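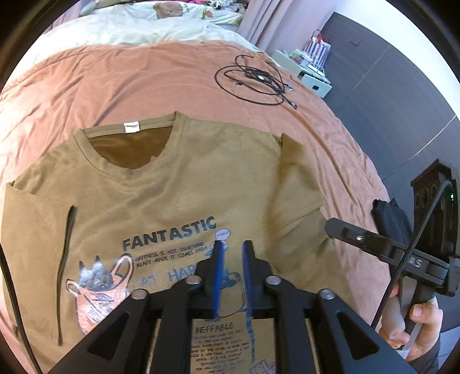 FOR IMMEDIATE RELEASE
01/09/2023

Limsakul to Reopen as Baria, With a Shorter Menu and the Same Stubborn Front Door

The restaurant that has operated as Limsakul on Kendola Street will reopen this month under a new name, Baria, and with a new owner, chef Yaneth Giraldo. She cooked on the line there for years and bought the place in December, after the previous owners told her they were retiring and asked whether she knew anyone foolish enough to take over the lease.

The old menu ran to over 100 dishes, a number of which had not been ordered in living memory. The new one has 27. Giraldo made the cuts herself at the bar with a pencil, and reports that the only real fight was over the crab fried rice, which stays.

"People asked me what the concept is," said Giraldo. "The concept is dinner. There will be soup, there will be fish, and there will be a pork shoulder that takes all day and sells out before you get here. I apologize in advance for the pork shoulder."

Regulars will recognize several Limsakul standbys, among them the green curry and the sticky rice with mango when mangoes are worth eating. Joining them are dishes from Giraldo's own family table, including a chicken and potato soup with corn, and beans cooked slowly enough to try a cook's patience.

The dining room seats 64, as before. The carpet has been retired without ceremony. The booths have been recovered, the kitchen has a new range, and the fish tank has gone to a good home – the fish went with it. The front door still needs a shoulder, and guests are asked to push with confidence.

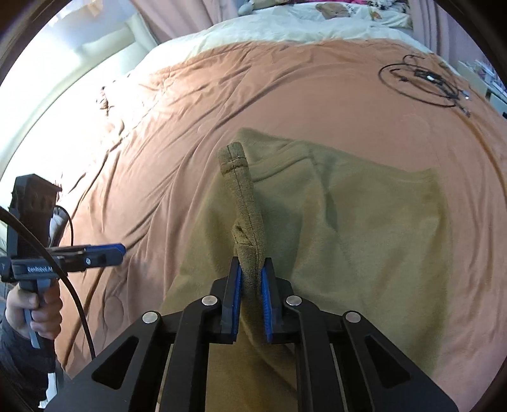

A stitched edge of rolled fabric, up close.

Baria will serve dinner only to begin with. Lunch will follow once the kitchen has caught its breath. Half the tables each night will be held for walk-ins, and the rest can be booked by phone. The person who answers may be holding a pan, so please speak up.

Wine and beer come from Siveo, the bottle shop two doors down, which has put together a short list with nothing on it that requires a speech. Guests may bring their own bottle for a small corkage fee, waived if the chef gets a taste.

Unused Limsakul gift certificates will be honored in full, including the paper ones with the dragon on them.

Media contact: Yaneth Giraldo, Baria, Kendola Street. Mornings are best – after four she will be with the pork.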